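Captions, at last! (and a cleaner way to put audio in your pages)

If you build your own pages in Pruvance, the May update is the one you've been waiting for. Audio clips now get a proper player with captions built in, and you no longer have to paste a block of code from somewhere else and hope it survives the next save. I spent most of Friday moving our old interview pages over to it and I'm still a little giddy.

The short version: open the page, put your cursor where the clip should go, and pick Insert, then Audio. Choose the sound file first and the caption file second. Plain caption files work fine, and so do the ones Gendeck exports, as long as you save them with the "web text" setting switched on. If you leave it off you'll get odd symbols wherever there's an apostrophe. I did this on 2 pages before I caught it, so learn from me!

The player is small, loads fast, and picks up your page's colors by itself. Readers can turn the captions on or off, slow the clip down, or jump ahead by clicking any line of the text. That last part is my favorite by a mile. Our Furnival walking tour runs 44 minutes, and until now anybody who wanted the bit on the old mill had to drag the slider back and forth and guess. Now they click the word "mill" and off it goes.
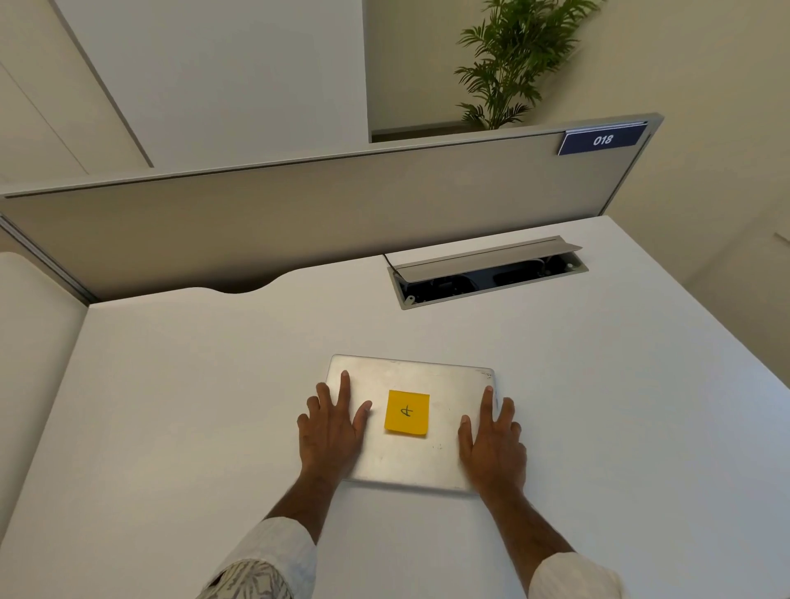 A few things to know before you switch. Clips you embedded the old way will keep playing, but they won't get captions until you take them out and insert them again. Copy your clip titles somewhere safe first, as the new player starts with a blank title. The caption file has to be smaller than 5 MB (you'd need to talk for days to hit that). And if you use the Drestmont theme, the player sits flush against the left margin on phones. Setting the block to "centered" fixes it, and the theme's next release should take care of it for good.

PDF handouts are still the weak spot. When you export a page, the player turns into a plain link, so type a few words next to it saying what the clip is. Readers with a printed copy will thank you.

I'd love to see what you do with this, especially if you've got long recordings that have been sitting in a folder for years. Reply to this newsletter with a link to your page and I'll put a couple of them in the next issue.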